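Simulated demonstration gathering

Simulated demonstration gathering is the practice of collecting examples for a robot learning system inside a computer-rendered world, before (or alongside) the slower business of collecting them on real machines. A person or a scripted program carries out a household job such as moving food and dishes about a kitchen, and every moment of the attempt is stored: what the cameras saw, where the joints were, what command was sent next. A learning system then studies a great many of these attempts and tries to work out how to do the job itself.

Kitchens are a favourite setting, and it is easy to see why. They are full of things that differ in size, shape and fragility, and the jobs people want done in them are ones that everybody understands.

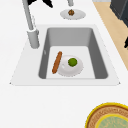
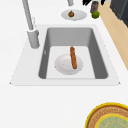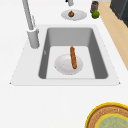

Rendered sink and counter, with a plate and a long brown item of food in the basin each time.

Terms

One complete attempt at a task, from the starting arrangement to the stopping point, is usually called an episode. The images and joint readings are the observations, and the commands sent to the robot are the actions. A set of episodes sharing a task, a robot and a recording method is a collection. The arrangement of objects at the very start is known as the initial layout, and a good deal of the craft lies in choosing it well.

How episodes are made

There are 2 common routes. In the first, a human operator steers the simulated arm with a handheld controller, a pair of tracked gloves or a smaller copy of the arm that sits on the desk. Operators bring all sorts of lovely human habits with them: they pause, they nudge a plate before picking it up, they come back for a second go. These habits are worth having in the record, and a learner that has seen a recovery from a fumbled grasp stands a better chance of making one.

In the second route, a planning program does the work. It knows the exact position of every object (a luxury no real robot enjoys) and can produce episodes all night without getting tired. Planned motion tends to be smooth and rather samey, so many groups mix the two. A handful of operator episodes are cut into short pieces, such as reaching, grasping, carrying and letting go, and the pieces are then fitted to new layouts by shifting them to suit the new object positions. Each stitched episode is replayed in the simulator and kept only if the task comes out right.

Variety

A learner that has only ever met one plate in one spot will learn that spot wonderfully well and very little else. Collections are therefore built with deliberate variation. Objects are swapped or moved, turned to a new angle, or placed so that one partly hides another. Colours and lighting may be changed too, and the viewpoint shifted a little from one batch to the next.

Items that play no part in the task are called distractors. A piece of fruit at the back of a counter may never be touched in a whole collection, yet it teaches the system which things to leave alone — a surprisingly hard lesson! Overlapping objects are valued for a similar reason. Picking up food that lies across the edge of a dish calls for a different approach from picking it up off a bare surface.

The Pelside collection

A well-documented small collection is Pelside, put together by the Braltex workshop under Jannik Dreßler. It holds 3,198 episodes of sorting and clearing tasks, grown from 396 operator episodes by the cut-and-fit method described above. Its notes are a delight to read. Dreßler recorded the reason for every rejected episode, and 154 of those rejections came down to a single fault, a plate whose collision shape was slightly larger than its visible rim. The gripper closed on thin air and the plate rose anyway. Correcting the shape took an afternoon, and the affected layouts were run again in February.

Pelside is stored in the Gyamfi format, which keeps the images and the joint readings in separate files tied together by a shared clock. The companion tool, Plivska, plays an episode back at any speed and lets a reviewer mark the moment at which a grasp begins.

Checking

Automatic checks catch the obvious failures, such as an object that ends up outside its target area or an arm that passes through a wall. Human review catches the odd ones. Reviewers look for food that jitters on a plate, an arm that wanders before it commits, and written instructions that don't match what was done. An episode labelled "put the bread on the plate" is of little use if the bread was on the plate to begin with.

Near-duplicates are also looked for at this stage. Several episodes that start from almost the same layout can make a collection seem larger than it really is, and some groups keep all such episodes together on one side of the split between training and testing.

Moving to real robots

The difference between simulated and real conditions is known as the reality gap. Friction, soft food, running water and shiny metal are all hard to imitate, and a system trained only on rendered scenes may hesitate in front of a real sink. A common remedy is to add a modest number of real episodes to the simulated ones and train on both — a mixture that still spares the operators a great deal of washing-up.

See also: imitation learning, motion planning, teleoperation, domain randomisation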